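Skandwood Dining Tables: Frequently Asked Questions

Ordering

How long does delivery take?

Tables in stock ship within 7 working days. Made-to-order sizes take longer, and the date on your order confirmation is the one to go by. We will call the number on your order to set a delivery window.

Do you deliver on Saturday?

Yes, in most ZIP codes. Saturday windows are offered at checkout when they are available. If you don't see one, the carrier for your area only works weekdays.

Can I change my order after I place it?

You can change the finish or the leg style until the top goes into the finishing room. Changes to the length have to be made within 4 days of ordering. Email us with your order number in the subject line.

Can I see a finish before I buy?

We mail sample blocks of up to 4 finishes at no charge. Look at them in the room where the table will go, in the morning and again with the lamps on. Reddish stains look much browner under a warm bulb.

What is the difference between the Iso, the Hutchins and the Valard?

The Iso has a single center pedestal and comes only in round tops. The Hutchins is a long rectangular table with four straight legs. The Valard uses the same top as the Hutchins on a trestle base, so people sitting at the ends have more knee room. All three are solid wood, and the finishes are the same across the line.

Choosing a size

How much space do I need around the table?

Leave at least 30 inches between the edge of the table and the nearest wall or cabinet. If people need to walk behind someone who is seated, leave more. Measure from the table with the leaves in if you plan to keep them in.

Will it fit through my door?

Tops and bases ship separately. The top goes through on its edge, so the number to check is the height of the doorway against the width of the top. Check stair landings too. The delivery crew will not take doors off their hinges or lift a top over a railing.

Can I use a dining table as a desk?

Many customers do. Our tables are standard dining height, which is a little tall for typing, and an adjustable chair helps. Put a felt mat under anything with hard rubber feet. Rubber can leave marks on an oil finish if it sits in one place for months. 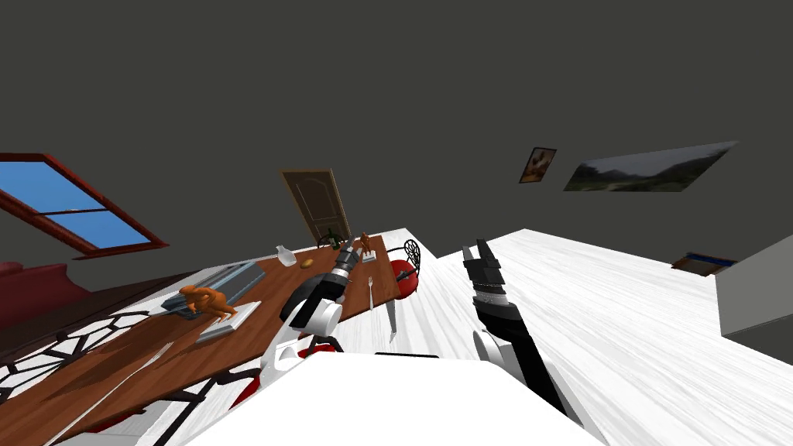
Sunita Obi

Care and cleaning

How do I clean the top?

Wipe it with a soft damp cloth and dry it right away. For sticky spots, add a drop of dish soap to the water. Don't use glass cleaner, vinegar, furniture polish in a spray can or anything with bleach in it.

How often should I oil it?

For oil finishes, once in the first month and then twice a year. September is a good time for one of those, before the heat comes on. Put on a thin coat with a lint-free cloth, wait 30 minutes and wipe off whatever hasn't soaked in. Lay used oil cloths flat outdoors to dry before you throw them away. They can catch fire if they are balled up.

Lacquer finishes should not be oiled.

What about water rings?

On an oil finish, rub the ring lightly with fine steel wool in the direction of the grain, then oil that area. On lacquer, a white ring is moisture under the surface and often fades in a few days. If it is still there after a week, send us a picture before trying anything else.

There is a small gap where the leaf meets the top. Is something wrong?

Usually not. Wood shrinks across the grain in dry weather and swells when it is humid. A gap you can slide a business card into is normal in winter. If it is wider than that, check that the leaf pins are fully seated and both latches underneath are closed.

The table wobbles.

Check the floor first by moving the table a foot to one side. If it still wobbles, tighten the base bolts with the hex key in the parts bag. Tighten each one a little at a time, going from corner to corner. The Valard also has a bolt at each end of the stretcher.

Returns and parts

Can I return a table?

Stock tables can be returned within 30 days in their original packaging. You pay return freight. Made-to-order sizes can't be returned unless they arrive damaged.

I lost my parts bag. Can I get another?

Yes. Ask for kit 647, which fits the Hutchins and the Valard. The Iso kit depends on the year it was made, so include the date code stamped under the top.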